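Open racks and ground spices on a wooden worktop

Notes on keeping small kitchen goods in the open, on a table or a worktop, instead of in a wall cupboard. The advice applies to a bare or lightly oiled wood surface. Stone and tile are more forgiving and most of the precautions can be relaxed.

1. Choosing the rack

An open metal frame suits a worktop better than a closed box. Air passes through it, the contents can be read from any side, and crumbs can be got out without lifting everything. Check four points before buying.

Base. A flat plate is easier to live with than bare rods. Small jars stand level on it, and drips stay on the metal where they can be wiped. Bare rods catch narrow bottles at an angle and leave lines in soft wood.

Joints. Look at the corners. Rods should meet square, with no gap and no sharp bead on the inside face. Put the frame down on a known flat surface and press each corner in turn. If it rocks, a felt pad under the short corner will cure up to 4 mm. Anything worse should go back to the shop.

Upright. A tall rod is useful for hanging a cloth or a scoop, but it raises the tipping point. Load the base first and hang things last. Unload in the reverse order.

Finish. Dark coatings show flour and pale dust. They also show limescale if left to dry by themselves in a hard water area.

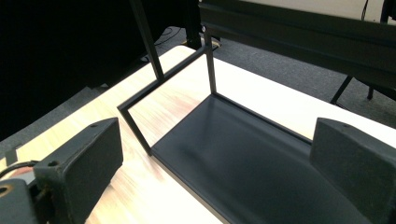 Black square-rod frame with a flat base plate, on a light wooden top.

The Hedegaard pattern has the rods and plate in one piece. The Clala rack comes flat and is bolted together; it stores better but the bolts want tightening after the first month of use. Either will do. The Clala bolts take a 4 mm key, which should be kept in the drawer nearest the rack, as it will be needed again.

2. Placing it

Keep the rack clear of the hob. Steam condenses on cool metal and runs down to the base, and heat spoils most ground spices well before their date. A distance of 58 cm from the nearest ring is enough in a kitchen with an extractor. Without one, use a different wall.

Avoid a window that gets the afternoon sun. Clear glass gives no protection against light, and yellow and red powders fade first.

Leave a hand's width behind the frame so that the wood can be wiped without moving it. When it does have to be moved, lift it. Dragging a metal base over a pale top leaves grey marks which come out of oiled wood with a damp cloth and a little bicarbonate, but out of bare wood only with fine abrasive paper, worked along the grain.

3. Decanting powders

Ground spices, custard powder, mustard flour and gram flour all behave in much the same way when poured. They hold air, so a full packet will often not go into a container of the stated size until it has settled. Pour to two thirds, tap the base of the glass on a folded cloth, wait, and pour the rest. Do not press the powder down with a spoon. It compacts against the wall, and the lower half then comes out as a plug.

A straight-sided glass tumbler is a good measuring and mixing vessel. The level is visible, a spoon reaches the bottom, and there is no shoulder to trap the contents. It is a poor storage vessel because it has no lid. Treat it as a stage in the work and transfer the powder to something closed the same day. 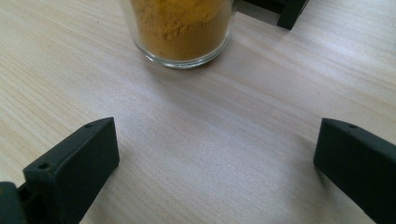
Lumps near the top of a powder have two common causes. The first is ordinary clinging of fine particles, and these lumps fall apart under the back of a spoon. The second is damp, and these resist, or break into smaller hard pieces. To tell one from the other, take a lump from the surface and rub it between dry fingers. If it smears, sieve the lot. If it stays hard or smells musty, throw the lot away and scald the container before using it again.

For sieving, a tea strainer is too slow for anything over a few spoonfuls. Use a fine flour sieve over a sheet of baking paper, then fold the paper and pour from the crease. The Iltolano sieve in the small size sits inside a mixing bowl without slipping.

4. Labelling

Write the contents and the date of opening on the container, not on the lid. Lids get swapped. Masking tape and pencil last longer than most pens and come off cleanly. Yellow powders in particular should be labelled at once, as turmeric, mustard and mild curry powder can look alike in a poor light.

5. Yellow stains on wood

Turmeric is the worst of them. Brush dry powder off with a soft brush before any water touches the top; wetting it first drives the colour into the grain. Whatever remains can be treated as follows.

Wipe with a cloth wrung nearly dry and a drop of washing-up liquid.
Rinse with a second cloth and dry at once.
Apply a paste of bicarbonate and water, leave for 44 minutes, wipe off.
If colour remains, put the table in daylight for a day or two. Turmeric fades in the sun without further help.

Bleach is not advised. It lightens the wood together with the stain and leaves a patch that shows through oil.

6. Routine care

Wipe the base plate weekly and the rods monthly. Re-oil the top each May, once the heating is off, and again in autumn if the surface has gone dull. Starkutow hard oil goes on thinly with a lint-free cloth; wipe off the surplus after a quarter of an hour and leave overnight before putting the rack back. Lay used cloths flat outdoors to dry, as oily cloths left in a heap can heat up and catch fire.

Page last revised 13 Apr 2019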